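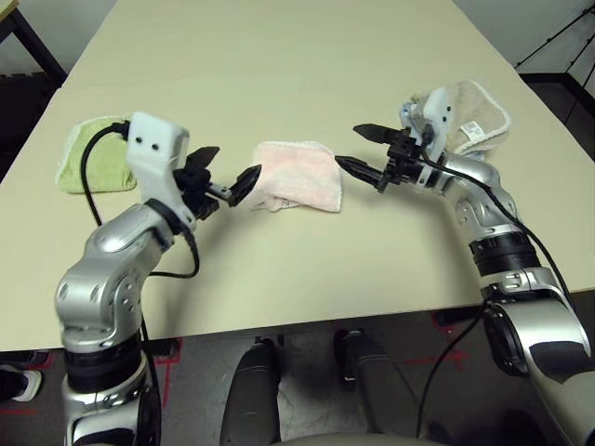
Mystery shoppers wanted — software license checks

Orkden is looking for 20 people to visit small computer shops in and near Brestov and see what gets installed on the machines they sell. Starts in February. Part time, paid per visit.

What you do
Walk in, ask for a basic desktop with an office suite, note what the seller offers. Keep the receipt. Ask for the license card or key sticker, write down the answer word for word. Fill in our form the same evening — takes roughly 10 minutes.

No arguing with shop staff, no accusing anybody. You are a customer. Reports go to Édgar Montoya's team and they take it form there.

Who we want
Over 18. Able to tell a trial version from a full one, or willing to learn. Own phone. A car helps but bus is fine. Legal background not needed. If you work for a software reseller, or did in the last 3 years, please don't apply.

Pay
Flat fee per completed visit plus travel. Purchases paid in advance by us, you never use your own money. Late forms get paid late.

Training
One afternoon at the Endau office, paid. Oliwia Mazurek runs it. Bring ID and bank details.

To apply
Short note to Rhiannon Pritchard, Orkden field desk. Name, area you can cover, hours your free. No résumé please. Calls before 10 a.m. only.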